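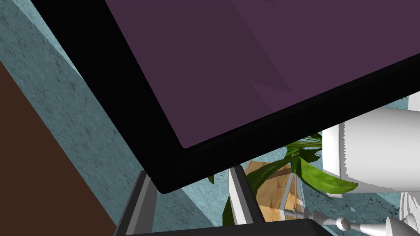

There is a fashion in robot software for throwing away the planner. You hand a network some camera views and an instruction, it hands you joint commands, and the dull middle part — where is the thing, what is in the way, which route gets there — is said to have melted into the weights. I have spent most of this year on the dull middle part, so you may discount what follows as you like.

Our simulator at Laxdal runs a two-armed robot through furnished rooms. Last month we ran 3,721 episodes with a learned policy in sole charge, and it finished 2,557 of them. People clapped. I went and read the logs of the other 1,104 that ended in a timeout, and after that the handful that ended in something the physics engine couldn't put a name to.

The timeouts were dull in an instructive way. The arm would get near the object, dither, back off and come in again on the same line. A person would call it sulking. The policy had no notion that a route was blocked, only that this sort of view was usually followed by that sort of movement, and it went on believing so until the clock ran out. When we bolted Moltex, our elderly sampling planner, back on underneath, it did what it has always done: it either returned a path or said there wasn't one. I had forgotten how restful it is to be told there isn't one.
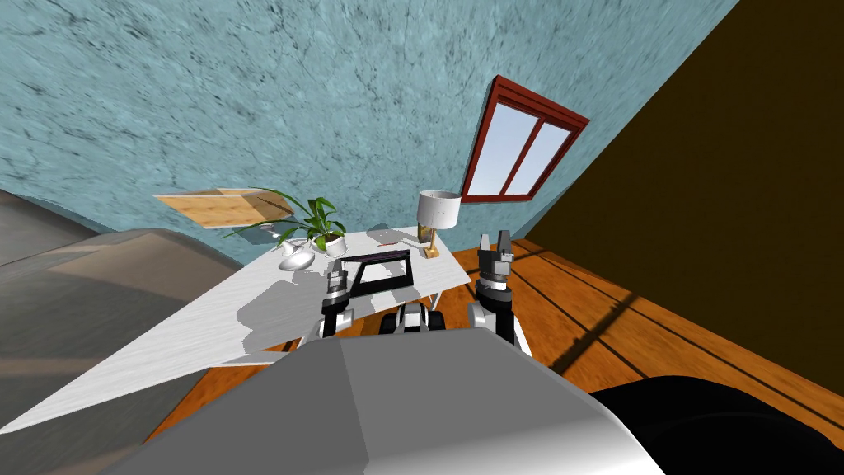

Should a small team still write its own collision checker? Only if its robot has a shape that the existing ones handle badly, and most robots don't.

That leaves plenty to write. The Tadov people, whose talk in Taltombridge I otherwise enjoyed, showed a slide on which planning was a small grey box marked "legacy". The box feeding it, perception, was large and a cheerful orange. But a planner is only as good as the world it is given, and the world it is given is late, lumpy and sure of itself. We lost 18 working days to a transform that was applied twice. No amount of learning would have found it, though a unit test did, in the time it takes to boil a kettle.

I'm not against the networks. They are very good at suggesting where to put a hand, and Moltex was always hopeless at that. Let them suggest. I would just like something underneath that can refuse, and print the reason in a log I can read. We rerun the whole set in December with both halves switched on, and I have asked for the grey box to be drawn a bit bigger.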